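Household Chores and Machines: What to Hand Over and What to Keep Doing Yourself

By Tõnu Rätsep
Home Workshop Notes, updated February

Readers keep writing in to ask whether it is time to buy a robot for the house. The answer depends on the chore. Floors are mostly solved. Laundry is solved up to the point where the clothes come out of the dryer. Dishes are solved between loading and unloading. Almost everything that involves picking up a soft or oddly shaped thing and putting it somewhere else still falls to a person.

The tips below go chore by chore. Where a machine does the job, there are notes on getting more out of it. Where no machine does the job yet, there are notes on doing it faster by hand.

Floors

Robot vacuums work. I have run an Ellau in our house for three winters and it keeps the hard floors clean enough that I only get the upright out for the stairs and the edges of the rugs.

Before the first run, get down on your hands and knees and look under every piece of furniture. Phone cords, blind cords, rug fringe and shoelaces are what stop these machines. Tape cords to the back of the table leg or run them through a clip.

Check the clearance under the sofa with a ruler. A gap slightly taller than the machine is worse than one that is much too low, as the machine will wedge itself in and run its battery down. If your sofa is borderline, put felt pads under the feet or block the front with a strip of pool noodle cut to length.

Cut the hair off the brush with a seam ripper. Scissors nick the bristles. Do it every time you empty the bin and it takes no time at all. Leave it for a month and you will be there all evening.

Wipe the cliff sensors on the underside with a dry cotton cloth. A dusty sensor makes the machine think it is at the top of a staircase, and it backs away from perfectly good floor. Very dark rugs can have the same effect, and there is no cleaning your way out of that one.

Run it in the middle of the day when the curtains are open if yours uses a camera to find its way. Models with a spinning laser on top don't care about light.

Mopping attachments are fine for dust and paw prints. They will not lift dried jam. Go over the kitchen with a damp rag first, then let the machine do the rest.

Windows

I tried a Wakance window cleaner on our front windows. It holds on by suction and crawls back and forth with a pad underneath. On a big single pane it did a decent job. On a window divided into small panes it was more trouble than it was worth, as it had to be moved by hand from pane to pane, and it left a gray line along each edge where the pad didn't reach.

If you have divided windows, stay with a small squeegee. Cut an old one down to fit the pane with a hacksaw, then trim the rubber with a sharp knife so that it sticks out slightly past the metal on both ends. Use one drop of dish soap in a bowl of water. More soap means more streaks.

If you do use a window robot on an upper floor, tie the safety cord to something solid inside the room before you switch it on. A curtain rod does not count.

Dishes

The dishwasher is the best household robot most of us will ever own, though we stopped calling it one a long time ago. The part it can't do is the loading, and loading is where most complaints about dirty dishes come from.

Face everything toward the spray. Don't nest spoons. Spin both arms by hand before you shut the door, and if one of them catches on a pan handle, move the pan.

Clean the filter. If you have never done it, take a flashlight and a stiff brush with you.

Run the kitchen tap until it is hot before starting the machine. Many of them fill from the hot line and begin with whatever has been sitting in the pipe.

Arms that load a dishwasher exist in labs and in videos, and the videos are often sped up. Look for a person or a clock in the background if you want to know how fast the thing really moves.

Laundry

Washing and drying have been done by machine for generations. Sorting, turning right side out, pairing, folding and putting away have not, and a look at a basket of socks will tell you why. A plate keeps its shape when you pick it up. A sock has a different shape every time. It can be inside out, balled up, stuck to a fleece by static or hidden in a pillowcase, and a machine has to work out which of these it is dealing with before it does anything useful.

Two flat fingers can pinch a piece of knit well enough. Past the pinch it gets harder. Whatever is caught between the fingers bunches, whatever is outside them flops wherever it likes, and to straighten it out you have to know which part you have hold of. People do this by feel, without looking. Much of the current work on household robots comes down to a person working a hand-held gripper through ordinary chores at home, so that a robot has something to learn from. Try it with a pair of kitchen tongs and a basket of clean laundry and you'll have a fair idea of what is being asked of the machine.
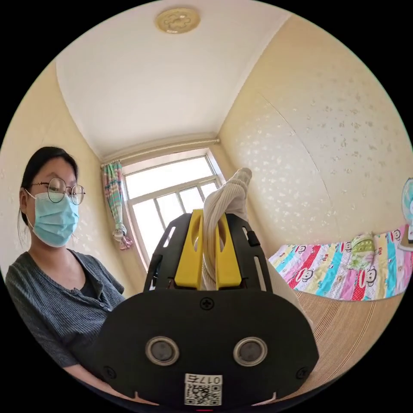

Folding machines

A few years ago I spent an afternoon with a Skoltent folder that a neighbor had bought secondhand. You clip a shirt to the front, it draws the shirt in, and a folded shirt comes out at the bottom. It folds well. It also needs each shirt clipped on straight, facing the right way, with the sleeves hanging free, and once you have gone to that trouble you have done most of the work. It would not take socks, underwear, fitted sheets or anything for a small child.

I timed myself on a basket of 20 shirts. By hand on the bed I was done in less time than it took to feed them through the machine, and I am not a quick folder. Someone with sore hands or a bad shoulder might see it differently.

For faster folding by hand:

Fold on a surface at hip height. A bed is usually too low and your back will let you know. A table or the top of a chest freezer is better.

Make a folding board out of stiff cardboard. Cut it to the width you want your folded shirts to be and as tall as the shelf is deep. Lay it on the back of the shirt just below the collar, fold both sides in over it, fold up the bottom, slide it out. Children can use it too.

Pair socks last. Lay all the singles out flat along the edge of the table as you come to them and match them when the basket is empty. Stopping to hunt for a mate each time one turns up is what makes the job slow.

Better still, wash socks in a mesh bag, one bag per person. They come out sorted by owner, which is half the job.

Buy the same sock. Pick one kind in one color and replace the lot when they wear out. This has saved me more time than any appliance in the house.

Shake each thing once, hard, as it comes out of the dryer. It gets rid of most of the creases and drops any sock hiding inside.

Making beds

No machine for this, and I don't expect one soon. Bedding is big, heavy and soft, and the room is usually too small to get around it.

Mark the middle of the top edge of each sheet with a stitch of colored thread on the hem. Line the thread up with the middle of the headboard and you won't have to walk around the bed to even up the sides.

Sew a small tag in the bottom right corner of each fitted sheet. You will put it on the right way round the first time.

For quilt covers, turn the cover inside out, put your hands in the far corners, grab the quilt corners through the cloth and flip the whole thing over.

In the workshop

People assume a shop floor is easier for robots than a kitchen, and in a factory it is. The parts come in the same way every time. A small shop is more like a house. At Priedītis, the repair shop where I worked for some years, every job that came through the door was a different shape and half of them were rusted.

What has worked in small shops is automating the step that never changes. A power feed on the mill. A timer on the compressor so it shuts off after 30 minutes. A dust collector that starts with the saw, through a switched outlet. None of these has an arm, and all of them can be set up over a weekend.

Sweeping is a maybe. An ordinary robot vacuum will choke on chips and curls of metal, and steel swarf will ruin the brush motor. Fine sawdust clogs the filter in one pass. Use a wide push broom, then a magnet on a stick wrapped in a plastic bag. When the magnet is full, turn the bag inside out and the filings come off with it.

Sorting screws is still a hand job. Spread them on a white tray under a good light and pull out one size at a time, starting with the biggest.

Before you buy anything

Write down the chore as separate steps, including the fetching and the putting away. Cross off the steps the machine does. If the ones left over are the ones you dislike, keep your money.

Find out what the filters, pads and brushes cost, and whether you can get them from anyone besides the maker. I paid 40 dollars for a set of pads before I found that a cut-up microfiber towel held on just as well.

Ask where it will live when it isn't working. The Skoltent stood in my neighbor's hallway for most of a year with coats on it.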